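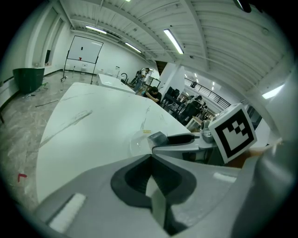 **Long white tables in a workroom, and the square Foltine to go with them**

We've been waiting a long time to put the Foltine back on the site, and the new batch has landed! It's a square table with a white marble-patterned top on a black crossed base, and it's the one we keep recommending to people who are setting up a workroom, a studio or a shared office and already have plenty of long tables.

Long tables are great for spreading out. But you also want something you can walk all the way around, put a laptop or a lunch on, and drag over to the whiteboard when two people need to argue about a drawing. The Foltine is very good at being that table.

### What we like about it

The top wipes down fast. Coffee, marker, pencil smudges: a damp cloth takes care of most of it, and the marble pattern is forgiving of whatever you miss (plain white tops show every scuff, as anyone with a busy bench knows). It looks lovely on a stone or marble-look floor too, which surprised me. I expected it to be too much of the same thing, but the black base keeps the two apart.

And the base! It crosses under the middle, so there's no leg at each corner to knock your knees on. It also leaves a handy spot on the floor for a power strip, with the cords running out whichever side you like. 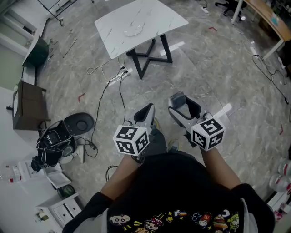

Deming Yuan wrote in to say the table had gone into a room full of cables and rolling chairs, and that the casters were the only real trouble: they'll run right over a cord. Park the power strip under the table, was the advice, and send the long cords toward the wall before anyone sits down. Deming also wished the top came in a darker pattern.

We've passed the darker top along to Zovholm. No promises yet, but they didn't say no.

### Details

- Top: 70 cm square, white marble pattern
- Base: black metal, crossed
- Seats: 4 for a quick meeting, 2 if you're both working
- Assembly: one person can do it, though a second pair of hands helps when you turn it over
- Price: $362, base and top together

### Goes well with

The Hofstetter wood desk, if you want something warmer along the wall. The Miltach low cabinet in white is a nice partner too, long enough to hold a printer and a plant with space left over.

The August batch is in the warehouse now. If you'd like a sample of the top before you order, send us your address and we'll mail you a piece.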